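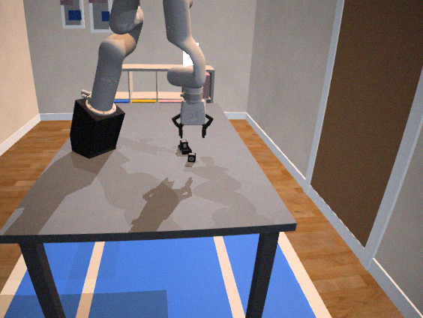
Greys print darker than on screen, with a slight magenta cast

Home Printing and Scanning > Colour
Posted by greyramp_sk, Oct 22, 2020

I have a Brondum inkjet with 4 inks (cyan, magenta, yellow, black) and I'm trying to get neutral greys out of it. Text and saturated colours are fine. Anything that is mostly mid-grey comes out darker than I see on the monitor and leans toward magenta, worst in the area between mid-grey and the light tones. Pure black areas look neutral to me under the kitchen light and also by the window.

What I have now:

Printer: Brondum, page counter at 2,000, original heads
Paper: Trellska matte, the heavier one, and plain office paper
Software: printing from Rarnura, default settings, file tagged sRGB
Monitor: brightness at 100, never calibrated
Driver: quality set to Best, paper type set to Plain for both papers

I tried the following without much change:

Head cleaning from the driver menu. The nozzle check has no gaps.
Lowering magenta with the slider in the driver. This made the greys green in the highlights and left the shadows as they were.
Exporting as JPEG and as TIFF. Same result from both.
Converting the file to greyscale before printing. The cast is weaker but it's still there.

There are 2 places that mention colour, one in Rarnura and one in the driver, and both are set to automatic. I don't know if that is correct. I would like to fix this without buying a measuring device if possible.

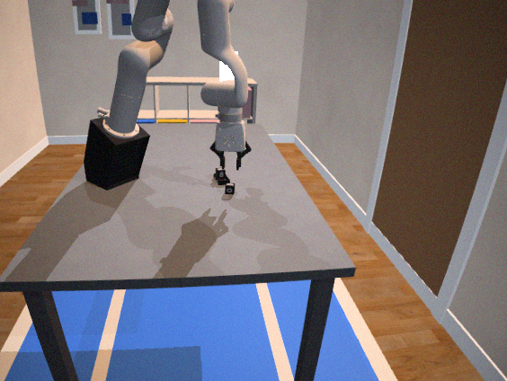 Light grey arm at the left side of a long grey table

4 replies below the fold have been merged or removed as duplicates. Remaining replies are sorted by votes.

matte_black_ink
Accepted by the original poster

You have separate problems here and they need to be dealt with in order. The darkness is mostly your monitor. The cast is mostly the driver settings.

Start with the monitor. At full brightness the white of the screen is far brighter than paper under household lighting, so every print will look dark next to it. Open a blank white document, hold a sheet of the Trellska next to the screen under the light you normally use to judge prints, and lower the brightness until the two whites look similar. Leave contrast at the factory value. If the monitor has a colour temperature menu, pick the sRGB preset if there is one. Some monitors lock the brightness control in that preset, in which case use the preset named Standard or User and set brightness by eye.

Next, colour handling. Only one program should be converting the colour. With both set to automatic, it is possible for the application to convert to a printer profile and for the driver to then apply its own correction to numbers that have already been corrected. A magenta shift with heavy mid-tones is a very common result. Do this:

Open the print dialogue in Rarnura and go to the Colour tab.
Set colour handling to Application.
Choose the profile for your paper. If you haven't installed one, choose the generic matte profile that came with the printer.
Set rendering intent to Relative Colorimetric and tick black point compensation.
Open the driver properties from the same dialogue and set colour correction to None or Off. The wording varies with the driver version.
Set the paper type to Matte when using the Trellska.

The paper type setting matters more than its name suggests. It controls how much ink is laid down and, on most models, whether the black ink is used in the mid-tones at all. With Plain selected on a coated matte sheet, the ink limits are wrong for the coating and any profile made for that sheet is no longer valid.

Put all the driver sliders back to zero before you test. A slider is a crude adjustment across the tonal range, so it can't correct a cast that changes from highlights to shadows.

For the test, make a step wedge from white to black in even steps with equal R, G and B values, and print it once on the matte paper. Let it sit overnight before judging. Matte sheets often shift a little as they dry, and a print straight out of the tray is not a reliable reference.

Converting to greyscale doesn't force the printer to use black ink only. The driver builds grey from all its inks unless you pick the black-only option, and black-only usually looks grainy in the light tones on a printer with a single black.

pagecount

Cheap ink. Switched to refill cartridges in September and all my greys went pink. Went back to the originals and it was fine. You didn't say which you are using.

tonecurve_yyc

Agree with the accepted reply on double conversion. A couple of additions.

Check the print under more than one light. Composite greys made of cyan, magenta and yellow can look neutral in daylight and pink under a warm LED bulb. If the wedge is neutral at the window and magenta in the kitchen, the settings are fine and the lamp is the cause. Your solid blacks would still look neutral in both places, which matches what you wrote.

If a cast remains after that, you need a profile for your own printer and paper. The Mthembu profiling service works by mail: you print their chart with all correction off, post it, and get the profile back as a file. Print the chart with the same paper type and quality settings you plan to keep. If you change either one later, the profile no longer applies.

Don't bother profiling the plain office paper. It varies from one package to the next.

greyramp_sk
Comment on the accepted reply

Driver correction is now off, paper type is Matte and the monitor is much lower. The wedge is neutral from black up to the light greys. The lightest steps are still faintly pink in the kitchen and I can't see it by the window. Cartridges are originals. Leaving the profile for later.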